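Chapter 4: Route Design for Guided Walking and Cycling Tours

By Nandini Arumugam
Posted in October

We use cookies to remember your reading position and to measure traffic. Accept | Manage settings

4.1 Scope of the chapter

A guided tour is sold by its theme and its duration. It is operated by its route. The two are often prepared by different people, and the gap between them accounts for a large share of late finishes, skipped stops and refund requests. Chapter 3 dealt with demand and pricing. The present chapter deals with the physical line the group follows, the time allowed at each stop, and the written record from which a guide works.

The term "route" is used in a narrow sense. It covers the start point, the finish point, the path between them, the stops, and the permitted alternatives. It does not cover the guide's script, which is treated in Chapter 6, or the hire and maintenance of bicycles, which is treated in Chapter 9.

4.2 Moving time and standing time

Total tour time is the sum of moving time and standing time. Moving time is the time during which the group is in motion or waiting at a crossing. Standing time is everything else: commentary, photographs, restrooms, purchases, and the interval needed to gather the group before it moves again.

New operators tend to estimate moving time from a solo trial. This gives a figure that is too low. A group moves at the pace of its slowest member and stretches out on any grade. At a signal crossing it may be split, in which case the front half waits for the back half and the crossing is paid for twice.

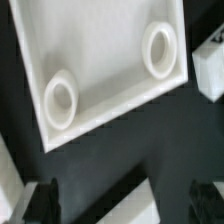

The correction is best made by observation. The route should be timed with a group of the size that will be sold, on the day of the week and at the hour when it will run. A Thursday morning trial says little about a weekend afternoon. Where only one trial is possible, it should be held under the busiest conditions the operator expects to accept.

Standing time is easier to control but is more often exceeded. Each stop should be given a planned figure and a maximum. The guide works to the planned figure. The maximum is the point at which a later stop must be shortened or dropped, and the route sheet should name that stop in advance.

4.3 A worked case: the Pismont old town loop

The Pismont loop was designed by the operator Brudska as a walking tour and later offered as a cycling tour over the same ground. The walking version had a planned standing time of 88 minutes. When the cycling version was introduced, the planner kept this figure and reduced only the moving time.

The result was a tour that finished late on most departures. Bicycles have to be parked at each stop and collected again, and neither operation appeared in the plan. Two of the original stops were in narrow lanes with no place to leave bicycles, so groups dismounted at the corner and walked in. In the first season 589 guests took the cycling version, and late finish was the most common complaint on the return cards.

Brudska revised the route in three steps. The two lane stops were replaced by a single stop in Plerkurum Square, where racks were available. A parking allowance was entered for every remaining stop. The finish point was moved to the depot, which removed the separate transfer of bicycles after the guests had left.

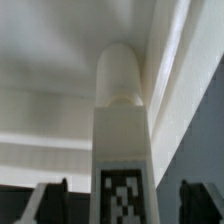
Abou Zeid, writing to the author after reading a draft of this section, disagreed with the second step. "A parking allowance at every stop trains the guide to use it at every stop. I would cut the number of stops until the allowance no longer matters. Guests on bicycles have paid to ride." The objection has merit on longer routes. On a compact loop such as Pismont, where the stops are the main attraction, removing them changes the product and should be treated as a pricing decision under Chapter 3.

4.4 The route sheet

The route sheet is the working document of the tour. It should fit on one page and be readable outdoors. At a minimum it lists:

- the start point, with the exact place where guests gather
- each stop in order, with planned and maximum standing time
- the side of the street to be used on each leg
- restrooms and drinking water
- permitted alternatives for closures and bad weather
- the stop to be dropped first if the tour runs late

Turns should be described by fixed features. Shop names change, and a sheet that relies on them needs checking before each season. Distances are useful to the planner but of little use to a guide in motion - they belong on the planning copy.

4.5 Group size and the start point

The start point sets an upper limit on group size before any other part of the route does. A party of 30 with bicycles needs far more room than the same party on foot, and the safety talk must be heard by everyone in it. If the sidewalk has to stay clear for other users, the usable area may be a small part of what the map suggests. The planner should measure it on site, with bicycles in place, and enter the resulting limit on the booking form.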